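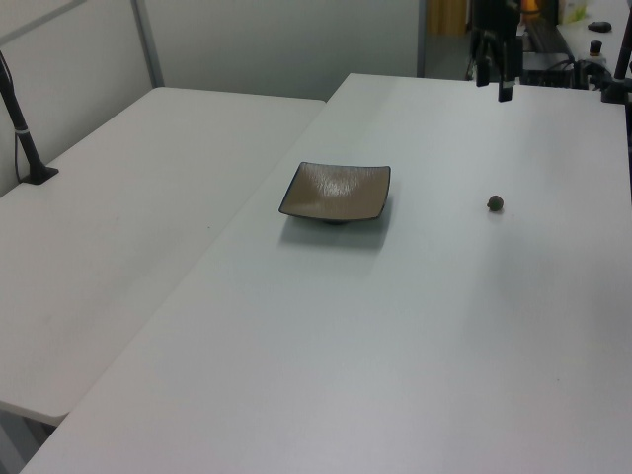

A square plate makes you lazy, one reader wrote to us after the February issue, because you put down anything on it and it looks like a restaurant. She has eaten from round plates all her life and does not intend to change.

Home Table Kitchen Garden Letters Subscribe

Sat 14 December
By the Rerkik table desk

I thought about her letter for a long time, and I agree with half of it. A square plate does help the cook who has little to show. But it is also a strict plate. On a round one the food can sit anywhere and the eye forgives it. On a square one there are four sides, and if the potatoes lean toward one of them, everybody at the table sees it.

My own interest started in Nosuditz, where I went to buy soup bowls and came home with a square dish under my arm. The shop, Rakena, has one long shelf for tableware and keeps the square pieces at the end of it, near the door. Many customers pick one up, turn it over to look at the foot, and put it back. The question they ask is always where it will go in the cupboard. I can answer that now: it goes on top, because nothing sits well on it.

What I like most are the brown ones. Taupe, the shop calls them, and the color changes very much with the lamp above the table. By a window you notice the streaks in the glaze, and in the evening the plate is quiet and only the shine stays. A thin dark rim is important here. Without it, a pale brown plate on a white table can look a little tired. With it, the edge is clear, even from the other side of the room.
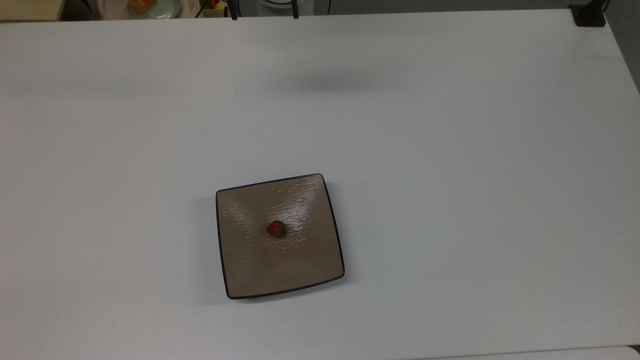

One strawberry on taupe glaze, with a thin dark rim all the way round.

Red is the color I would try first. Strawberries, small tomatoes, a slice of beet - all of them do well on brown. Green is more difficult. Olives and dark grapes can disappear into the glaze, so I give them a white saucer. I also do not put anything with much sauce on a plate like this. The raised corners look as if they will hold it, but the sides between them are low, and I have washed more than one tablecloth.

Small food should be really small in number. For dessert after a heavy dinner I now serve one piece of fruit on each plate, and the cheese comes later on a board. My guests were surprised the first time. By the second dinner they asked for the fruit before they sat down.

The other square dishes in the Rakena shop come from Grevau, in sets of six. I bought only four, and I already regret it.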